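Delyth Wogan, the voice of the Bredcombe radio plays, leaves the stage after 60 years

6/25/22

By Nia Pumphrey

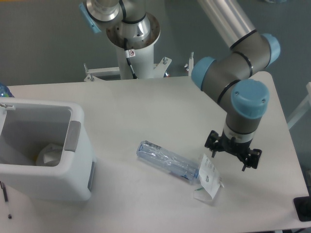
She was a girl of fifteen when she read her first part, a postman's daughter with only two lines. Last night Delyth Wogan gave her farewell performance in the theater at Altutton, and the public stood up before she had finished her bow.

Many listeners never knew her face. They knew the low, slightly rough voice of Mrs. Hoxha, the baker's widow in the serial "Stallitz Street", which ran for 1236 episodes. Wogan played her from the first one to the last.

"People stopped me in shops when I asked for bread," she told me in her dressing room. "They did not look at me before. Then I spoke, and they turned around."

Her beginning was not easy. The director Caradog Gethin found her voice too old for a young woman and sent her home two times. At the third audition he was sick, and his assistant Wyn Voyle gave her the part. Gethin later became her closest friend in the profession – he wrote three plays for her, and she still keeps the typed pages with his corrections.

Film interested her less. She made two pictures, both of them comedies, and she speaks of them with little love. The waiting was too long for her, and she missed the other actors around one microphone.

In February she told the company that she wanted to stop. Her role in the current production goes to Nia Skyrme, who was her student for several winters and who sat last night in the second row.

Wogan will now record her memoirs, at home and without a script. The first part is already finished – it ends with the postman's daughter.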